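Practical Robotics 2: Comparing Wrist Cameras and Grippers
Session notes, February
Module leader: Consuelo Lozano. Lab support: Jinlong Yu

Filed under: Course handouts, Manipulation, Year 2

You will compare two wrist cameras, the Gurnau and the Zarley, on the same arm with the same gripper. The Grimine controller stays on its default settings. If you change anything in the controller menu, write it in the log, even if you change it back.

Read these notes before you come in. Last year several groups spent the first half of the session working out which cable went where.

1. What we are comparing

A wrist camera moves with the tool. It gives a close view of whatever the gripper is about to touch, but the view tilts and swings as the joints turn, and the fingers take up part of the picture. A fixed camera has neither problem, though the arm often blocks it at the moment of contact.

For each camera, record the following:
- how much of the finger is visible with the gripper open and with it closed
- whether the fingertip stays in view through the full stroke
- how the exposure copes when a dark surface and a light one share the view
- delay between a commanded move and the change on screen

The log sheet has room for 11 poses. Four of them are set by us and the rest are yours to choose. Pick at least one where the wrist is rolled well away from level.

2. Tilted poses and dark surfaces

Most of the trouble comes when the camera looks upwards. Room lighting takes over, the automatic exposure settles on the ceiling, and a dark panel in front of it loses nearly all its detail. White tape still shows up well, so use the tape to judge focus. A bolt head on the same panel may give you only a faint glint.
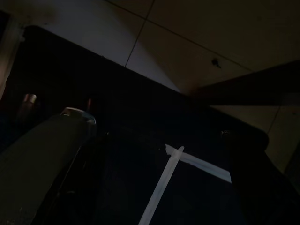
3. Method

Home the arm. Check that the gripper opens and closes freely before the camera is switched on.

Set the exposure to automatic and save one still at each pose. Then fix the exposure at 1,000 on the camera's own scale and go through the poses again in the same order. The two scales do not match, so do not compare the number between cameras.

Swap cameras with the arm powered down. The Aravena bracket fits both, but the Zarley sits slightly further back and will need its tool offset entered again.

4. Writing up

Two pages at most, plus the log sheet. Put the stills side by side by pose and say which camera you would keep for a picking task and which for inspection. It can be the same one. Marks are for the reasoning and for a complete log.

Questions about the bracket or the cables go to Jinlong Yu.

Contact the module office | Copyright Practical Robotics teaching group | Back to top
4 comments | 11 shares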